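Hand-guiding vs remote for soft stuff — what's everyone doing?

184 views · 6 replies

wattlebird_ro
Hello all, long-time reader and finally posting! I've spent most of October teaching our arm to sort and fold clothes, and I've been doing it the old way, hand on the wrist, walking it through each grasp. It's lovely for towels. Knitwear is another story, and my colleague Serena Fontana reckons I should give up and go to the leader arm. Thoughts?

2 likes

gumnut_servo
Serena's right, I'm sorry to say! Your hand ends up in the wrist camera's view half the time, and then the policy learns to look for your thumb. We moved to remote on the Kallent project and never looked back.

plover77
I'll disagree, in a friendly way. With remote you lose the feel, and with a jumper the feel is most of the job — you know through your fingers when you've got one layer and when you've got two. I've recorded 400 demos by hand on our Ekström arm and I'd do it again (though my shoulder might have a few words to say).

gumnut_servo
Fair enough about the layers, but the robot doesn't get your fingers either, mate. If you can't tell from the camera feed, how's it meant to?

6 likes

wattlebird_ro
That's a really good point and I've been chewing on it over my cuppa. Do you drive from the wrist view only, then?

gumnut_servo
Mostly, yes. It's slow going for the first week and you'll swear at it, but it keeps you honest about what the policy can see. Dark knits are the worst of the lot, all the folds vanish into each other.

plover77
Righto, I'll try a batch your way on the Tellside bench and report back. I still say hand-guiding wins for anything with a cuff.

wattlebird_ro
Thank you both, you've been so generous with this. I'm going remote for the knits and keeping my towels by hand, and I'll start with the navy and blue one.
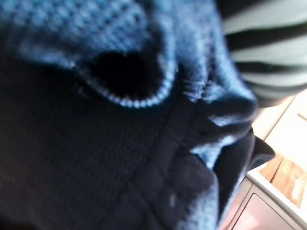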